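Community | Food & Home

Clason Pantry's lamp-and-produce swap fills up by noon

DELLUSPORT – Doors opened at 9 and the line was already past the bike racks. The spring swap at Clason Pantry took in 252 household items before lunch, small lamps mostly, plus crates of fruit and vegetables from the Naner gardens. Bring a thing, take a thing, go home with something for supper.

Produce shared table space with the housewares again this year. A blue gooseneck desk lamp, cord trailing over the white top, with a cucumber next to it and a yellow pepper and a pear nearer the front. 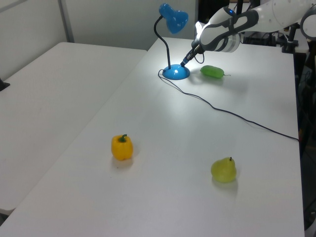
Mali Powell would like the food kept on its own tables next time, she told us, as she went round twice looking for peppers and came home with a lampshade. Others liked the muddle. Fadi Tarawneh said he only came for pears.

Lamps need a plug check before they go out, so expect a short wait at the side door. Organizer Cecilia Kwofie asks that people tape spare bulbs to the base and leave cracked shades at home. Over 81 families signed the book by closing, wich beats last May.

Leftover produce went to the Alemayehu kitchen the same afternoon. Next swap is in the fall – date to come.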